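Technical Writing for Trades, Unit 3
Handout: Keeping a Daily Work Log
Instructor: Nuria Cuesta

Reading for this unit: course packet, pages 38 to 61. Bring the packet to class.

What a log is for

A work log is a dated record of what was done on a job, by whom, and with what result. People read logs when something has gone wrong or when a bill is questioned. The reader was usually absent from the job and may be reading months later. Write for that person.

Each entry needs a start time, the place, the task, the parts used, and your initials. If a task was left unfinished, say what remains. "Worked on pump" is too thin. "Replaced the seal on pump 3, tested at low pressure, high pressure test still to do" gives the next shift something to work with.

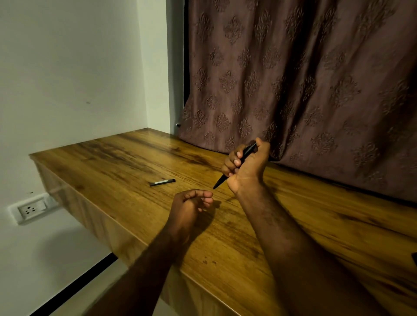 Write the entry the same day. Entries filled in from memory at the end of the week tend to round off times and drop small problems, and the small problems are often the ones somebody needs to look up. If you must add something later, start a new line, mark it "late entry," and give the time you are writing it.

Corrections: draw one line through the mistake so it can still be read, then write the correct words next to it and initial the change. Do not erase or use correction fluid. Do not tear out pages.

Facts and guesses

Keep what you saw apart from what you think caused it. In the Hoarau file (packet, page 492 of the original, reprinted in your copy), Tomás Tully wrote "valve stuck, bad grease." The valve was stuck. The grease was his guess, and the supplier, Vastell, spent two weeks answering for it. A better entry would read: "Valve would not turn by hand. Grease looked dark. Cause not known."

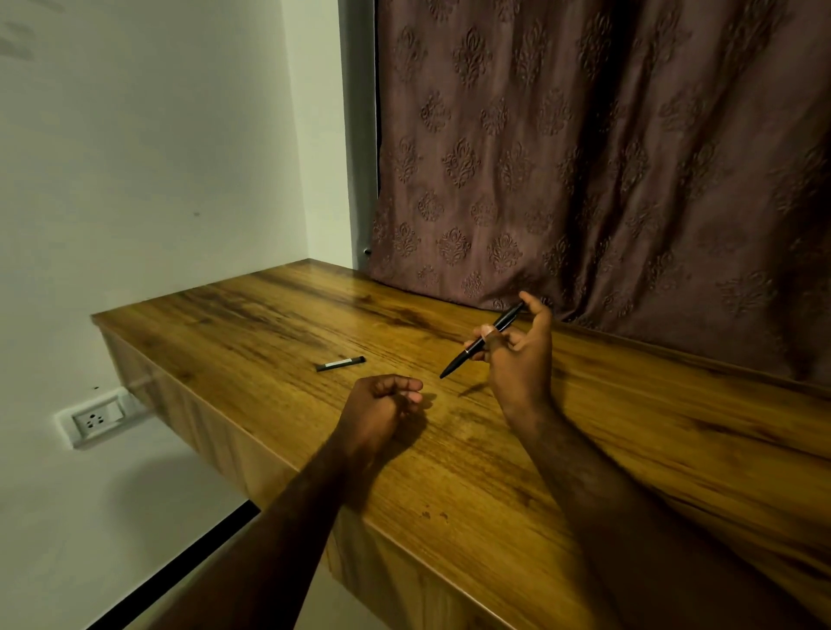

Abbreviations are fine if they are on the list inside the front cover. Anything else gets spelled out. Use a 24-hour clock, so 2:15 in the afternoon is written 14:15.

For next class

Rewrite the Hoarau entries using the rules in this handout. Keep the original order and times. One page, by hand, in ink. Late work is accepted until the end of October with a one-grade deduction.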